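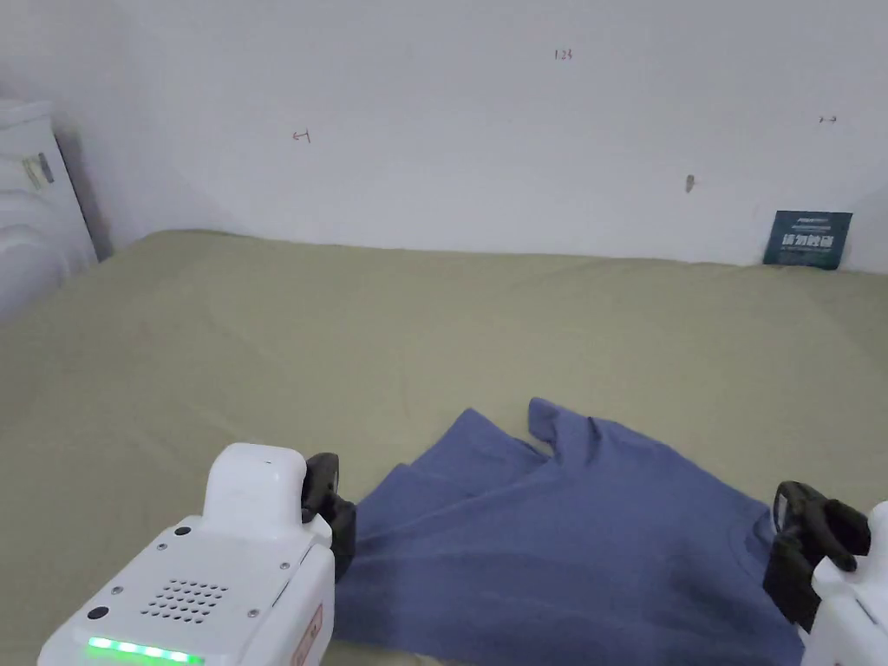 By Laine Venckus
Visit report, November

The Ladell pressing plant opened its doors on Friday and I went with Rozália Lakatos, who collects live albums. We saw the old Feder press making the new Undska record, an edition of 669 copies. The first version from 17 years ago had one song less.

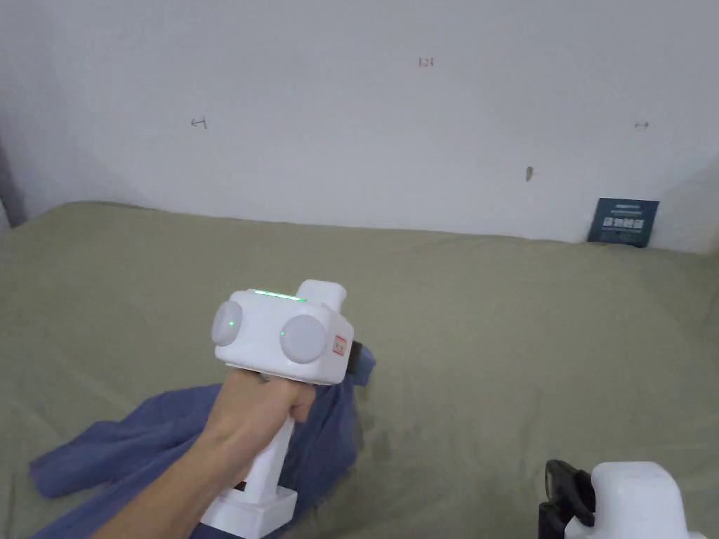
Side B of the live album was cut again for this edition, and the crowd noise between songs is now longer. Mrs. Paju at the lathe let us hear both cuts. When the level is correct, a thin green line of light stays on, like the strip on top of the white gripper in the photo. I bought one test pressing. The labels were still without print.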